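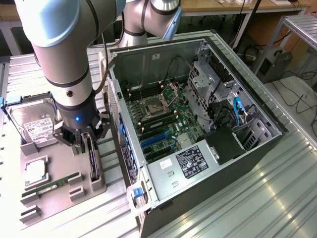

Parts tray on the left, open case on the right, and a memory module between the fingers.

Workshop tips: recording PC assembly demos without losing your mind

I've been recording assembly runs at the bench since April, and my folder for the Plarow project now holds 2271 of them. A good chunk of the early ones are junk! So this page is the stuff I'd tape to the wall for anybody starting out teaching an arm to build a computer.

Give every part a home. Mine is a tray with pegs and slots: hard drive up top, processor lower down, memory in its own holders. If your parts slide around between runs you'll never know whether a miss was the policy or the table.

Then move things on purpose. I shift the case a finger's width every few runs and turn the tray a little (I mark the old spot with painter's tape so I can get back to it). My first 237 runs had the case in exactly the same place, and the model learned that place beautifully and nothing else.

Lift the lever before you hit record. The socket plate should be open and the memory clips checked by hand, or you'll spend half the clip watching yourself fumble with it.

Slow down at the slot. I race across the bench and then crawl for the last inch. Wiggling a module in is fine, keep it! Those little corrections are worth more to me than a perfect straight drop.

Save the misses too, but label them the same day. I use four tags: clean, recovered, dropped, stopped. I once left 97 clips untagged over a long weekend and had to watch every single one again, with coffee, grumbling.

Watch the sun. Bare aluminum throws bright streaks in the afternoon and they crawl across the bench as you work. I record some mornings and some afternoons now so both are in the set.

Use retired parts. Memory contacts get tired after a lot of insertions, and so do the clips. I swap a module out after 52 runs and write the tally on a bit of tape in the drawer.

Last one: back up before lunch. Navarrete (that's our storage box) fills up quicker than you'd think, and a full disk stops a recording without so much as a beep.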